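# Which robot hand is best?

Your hand can do lots of jobs. It can pick up a pea, push a door or hold a cup. Most robot hands can only do one or two of these things well, so the people who build robots have to test them.

At the Drasen workshop, we tried 3 tools on the same arm. The first was a gripper with two fingers, which close like a peg. The second was a suction cup, which sticks to smooth, flat things. The third was a plain rod. A rod can't hold anything, but it can push.

Each tool got the same foam blocks and the same board. We did 187 tries over the month of June and wrote down every one.

The gripper was good with cubes and slow with hearts. The suction cup kept losing its hold on curved sides. The rod never dropped a block - it never lifted one - but it did knock a few over.

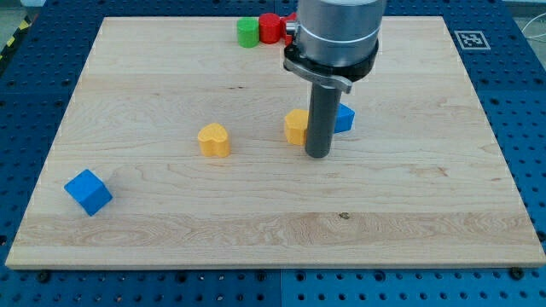 *Zdzisław Górecki*

The rod points straight down, and its tip is rounded. A yellow block and a blue block are close beside it. When blocks are this near each other, a small move can bump both, so the arm has to go slowly.

Try it at home with a pencil and 2 erasers. Can you push one without touching the other?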